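Bring back the repair counter

Wrote this on the bus so forgive the spelling. Cornanstead library is shutting its mending table and I'm cross about it.

Four hours a fortnight, that's all it was. You turned up with a coat with a dead zip, a kettle, a bear missing an ear, and Consuelo Sepúlveda had a look. Sometimes fixed. Sometimes not. Either way you learned how the thing was put together. Cost you a coin in the jar if you felt like it.

Council says it's "low useage". 531 items through the door last year. Low compared to what? The car park?

My kettle, an Ilura, was 19 months old when it went. Shop said buy another. Rang the number on the base, got told the same, politely. Consuelo had the bottom off in no time and found one loose wire. Still boiling. I've no idea what a new one costs now and I like not knowing.

And kids' stuff. Soft toys especially. Try telling a four year old that the favourite one with the split seam is going in the bin and there's an identical one in the mail. It isn't identical. They know.
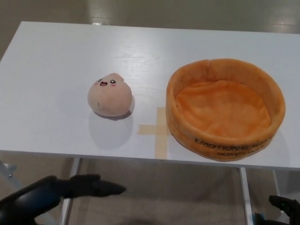
So who should pay for a mending table? The council should, out of the waste budget, because every toaster that goes home again is one they don't have to cart to the tip.

Don't tell me it's a liability thing either. Stedaten has run one out of the old scout hall for years, with a tester for the electrical gear and a form you sign. One page. Somebody could ring them and ask for the form.

The other argument I keep hearing is that people don't want to mend things any more. Rubbish. People don't want to be made to feel stupid at a counter, different matter. My neighbour over on Garrido Street has a lamp, two radios and a pram in the shed, all waiting. She'd bring the lot if she knew the table was staying.

The room costs $185 a month to keep open. I rang and asked. They spent more then that on the sign telling us it was closing.

Submissions go to the front desk at the library, on paper or by email. Mine's in. My stop.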